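Notebook, molded tableware bench
May, started 9:20 a.m.
Present: me, Salma Abdel Hamid until lunch, Tiago Vieira in and out

Carrying on with the round pulp plates from Drolwood. Opened the second sleeve. The first is back in the cupboard with the flap folded over. I had left it open on the shelf by the sink, and Hala was right to move it. Please don't store paper plates over there, even wrapped.

What I want out of this page is a rim and well check on the new tool before we say yes to the larger order. Hatem Mahrous asked for it in writing. He mostly cares whether the plates sit flat and whether the ridge is well formed all the way around. He is less bothered by surface marks, but I am noting those too.

Took 20 plates off the top of the sleeve, numbered on the back in soft pencil. Ballpoint digs into the fiber and shows through on the front as a dent, so pencil only. I spoiled one finding that out last month and it is still pinned over the desk.

Separating them was slow. They nest tightly at the ridge and two or three come away together if you pull from the rim. Best method so far is to hold the stack on its side, press with both thumbs just outside the ridge and let one roll off. Salma has smaller hands and does it faster than I do. Siyabonga suggested slipping a card in. Tried it with an index card and it scuffed the well of number 4, so I stopped.

10:05. Flatness. Each plate set on the table right way up, pressed lightly at four points on the rim. Rocking noted as none, slight or clear.

None: 18
Slight: 2 (numbers 7 and 16)
Clear: 0

Number 7 rocks along one line only, as if it had been squeezed in the carton. Number 16 is harder to read. Turned it a quarter and the rocking moved with the plate, so it's the plate and the table is fine. Left both under the heavy cutting board until after lunch to see if they relax.

10:50. Ridge. Ran a fingertip around each one with eyes shut, then looked at it under the window light. I trust the finger more. The old tool gave a soft spot where the ridge nearly disappeared for the width of a thumb, always in the same place relative to the trim mark. None of the new ones has it. Number 12 has a slightly sharper ridge on one side, which I would pass.

Trim at the outer edge is better too. The old samples had whiskers you could pull off with a fingernail. On these the edge is smooth and a bit rounded over.
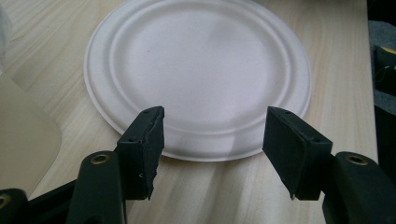 Molded pulp plate, matte off-white, wide flat rim and raised ridge around the well. One tiny dark speck, left of center in the well.

Specks. Salma and I disagreed on how to log these, so writing down what we settled on. A speck counts if you can see it standing at the table without bending down. If you have to pick the plate up and tilt it, leave it out. If it brushes off, it was dust and goes in the remarks column. One speck in the well is a pass. A cluster, or anything with a raised bump you can feel, gets set aside for Hatem. Recycled fiber will always carry a few bits and I don't want us rejecting whole sleeves over them.

Shadow is a nuisance for this. The well is shallow but it still goes gray on the side away from the window, and a faint mark there is easy to miss. Turn the plate half a turn and look again. Tiago offered to bring the ring lamp from the other bench. Said yes, but we should then use it for every sleeve or the logs won't compare.

1:30 p.m. Numbers 7 and 16 out from under the board. Number 7 now sits flat. Number 16 still rocks, maybe less. Put it back for overnight.

Wet test, short version. Three plates, numbers 1, 2 and 3. Room-temperature water in the well up to the foot of the ridge, timer on, tray underneath. Checked the underside by hand at five-minute intervals.

Number 1: dry underneath at the end of the half hour.
Number 2: same.
Number 3: cool to the touch underneath at 25 minutes, no drip.

The well on all three went soft if pressed with a thumb after draining. The rims stayed stiff. You could still lift the plate one-handed by the rim, which is how people at a buffet will pick it up. Didn't do oil or hot food today. The Ouazzani samples got those in the same session and by the end I couldn't read my own notes.

Weighed the dry ones before numbering, but the small scale was drifting, so I have crossed those figures out. Siyabonga has the other scale at his bench and will bring it back tomorrow morning. Reweigh then, all from the same sleeve, plus five from the first sleeve for comparison.

To do:
Reweigh (me)
Number 16, check again first thing
Oil and hot water tests, plates 8 to 11 (Salma)
Ring lamp over from Tiago's bench
Ask Drolwood if the trim mark can move to the underside
Hala needs the cupboard shelf cleared before the Jellano bowls arrive

Stopped 3:45. Tested plates are drying on the rack. Leave them there, I want to see how much they warp.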